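Chapter 4
Planning a Class: Order, Pace, and Rest

Learning goals

After reading this chapter you should be able to:
name the five parts of a standard mat class
place a given exercise in the part where it belongs
write a 45-minute plan for a mixed group
shorten a plan during class without dropping the cool-down

Key terms: opening, build, peak, counter-movement, close, transition, anchor exercise

4.1 Why order matters

Chapter 3 dealt with single exercises. You learned how to teach a bridge, a side plank, a seated twist, and a roll-down, and how to change each one for a student with a stiff back or sore wrists. A class is more than a list of those exercises. The same ten exercises can make a comfortable hour or a tiring one depending on where each is placed.

Take the roll-down. Given in the first minute to students who have been sitting at a desk all day, it asks for length in the hamstrings and lower back before either area has moved. Given after five minutes of cat stretch and knee folds, it usually feels easy. The instructions you say out loud are the same both times.

Order also affects how well students listen. Beginners can take in two or three new cues at the start of a class and fewer near the end. New material therefore goes in the first half, and familiar material goes in the second.

4.2 The five parts

The plan used in this book is the one Doina Ionescu taught at the Morkine studio and later wrote up for teacher trainees. Other schools use four parts or six. The names differ, but most plans can be matched to this one.

Opening. Breathing and small joint movements, lying or seated. Students arrive at different levels of energy and the opening gives them the same pace.

Build. Larger movements of the spine, hips, and shoulders. Each exercise should use at least one action that appeared in the opening.

Peak. The hardest exercise of the day, or a short group of them. This is the anchor exercise, and it is chosen first when you write the plan. Everything in the build is picked to prepare for it.

Counter-movement. Gentle work in the other direction. After back bends, use forward folds and supported twists. After long planks, take weight off the wrists.

Close. Rest, usually on the back, with time to get up slowly. Five minutes is the least you should allow.

Trainees often ask how long each part should run. For a 45-minute class, begin with eight minutes of opening, 15 of build, ten of peak, seven of counter-movement, and five of close. Adjust from there. A class of older adults may need 12 minutes of opening, and the time should come out of the peak.

4.3 Transitions

A transition is the movement from one exercise to the next. Poor transitions are the most common fault in plans written by new teachers. A plan that goes from standing to lying to standing to kneeling wastes time and makes students dizzy.

Group your exercises by position: lying, side-lying, seated, kneeling, standing. Try to visit each position once. If you must return to one, put a full section between the two visits. Small cards, one exercise to a card, are useful at this stage. Lay them in a line on the table, read them through from the left, and move any card that forces an extra change of position. A card that fits nowhere is set to one side and kept for another class. 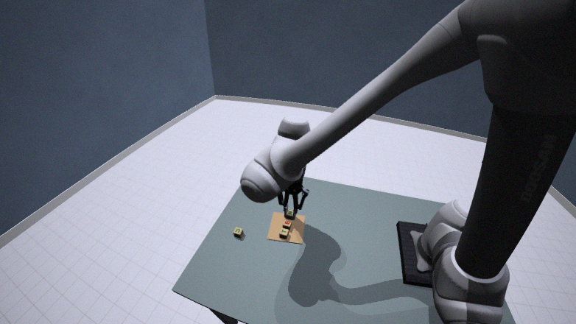

Fig. 4.1 Three lettered cubes in a short line on the mat, with a fourth apart on the tabletop.

Once the line is settled, write it out in full, including the transitions. "Roll to your right side, press up to sitting" is part of the plan and takes time. The case records from the Stalitz course cover 122 student plans, and nearly 400 transitions in them had been given no time at all. Those classes ran over, and the part that got cut was the close.

4.4 Pace

Pace means how long you stay in an exercise and how quickly you leave it. Count in breaths. Five slow breaths is a fair hold for a seated twist, and three is enough for a side plank with beginners. Write the number next to each exercise in your plan.

Teach at the pace of the slower half of the room. Students who finish early can repeat the movement or rest. Students who are always behind lose the thread and start copying their neighbor.

Before you go on

Choose one anchor exercise from the table on page 205. Write down three exercises that prepare for it and two that follow it, then mark the body position of each. Keep this sheet. You will need it for the sample class in section 4.5, which follows the Boersma group through a full session with a bridge as the anchor.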